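What We Should Ask Before We Hand Over the Shelf

Public discussion of robotics in this country tends to begin at the wrong end. Ministers, chambers of commerce and hospital boards are asked whether machines will take over the care of homes and the running of shops, and they reply with forecasts. A more useful inquiry would begin with a single chore, performed in full, and would record how often a person had to step in.

The Grevis Centre for Work and Technology has spent the past 16 months advising regional employers on this question. Our position is that machines can now do portions of many chores and the whole of very few, and that procurement policy should be written accordingly.

Consider putting things away. A stockroom assistant at a hardware store does it several hundred times a shift, and a parent does it every evening before bed. It requires that an object be recognised, grasped in a manner suited to its weight and finish, carried past its neighbours without disturbing them, and released in the correct place facing the correct way. A competent teenager learns the store's version in a morning. For a machine, each of those steps is a separate engineering problem, and an error in the first is carried through to the last.

Much of the current development work is done in simulation, where the chore is reduced to a table, a rack and a handful of containers. This is sound practice. A simulated box costs nothing to drop, and the same attempt may be repeated overnight with small changes in position or lighting.
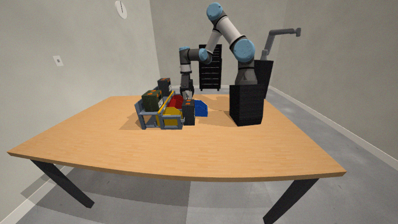 A simulated sorting task: boxes, a rack and coloured bins within reach of a table-mounted arm.

The difficulty arises when results of this kind are carried into a business case. The rendered table holds a few rigid boxes with flat sides. The receiving bench at Grunby, a home and garden retailer that took part in our review, holds torn cartons, bags of potting mix, tangled extension cords and whatever a customer has returned with the packaging taped shut. Staff there estimated that one item in 20 needed some judgement beyond its label: a leaking tin, a missing part, a price sticker from a competitor. Those items took up most of the attention of the person on the bench, and no supplier we interviewed offered to take responsibility for them.

Josefina Escobar, who supervised receiving at Grunby during the review, put the matter to us plainly. "If I have to stand beside it, I have not been given any time back," she said. We have adopted her remark as a working test. A machine that completes a task only under continuous supervision has moved the labour, and the employer should cost it on that basis.

The household presents a harder case still. A shop may rearrange its shelving to suit equipment, and many will find it worthwhile. Families cannot reasonably be asked to do the same with a kitchen. Cupboards differ from one house to the next, the dishwasher is loaded differently by each member of the family, and there is usually a toddler or a dog underfoot. We would caution home care agencies in particular against budgeting for savings from domestic robots within the next 3 years.

None of this amounts to a case for delay. Fixed arms already perform well where the parts are uniform and the workplace has been organised around them. Paredes, a packaging firm, has run such a cell for 9 years, and its employees speak of it favourably. The work is narrow, the boundaries are marked on the floor, and everyone on the shift knows who clears a jam.

We therefore recommend that any publicly funded trial report its interventions per shift, name the staff member responsible for exceptions, and be carried out on the employer's own goods — including the damaged ones. The Benska pilot, due to begin in December, has agreed to publish on these terms, and we encourage other applicants to the program to do likewise.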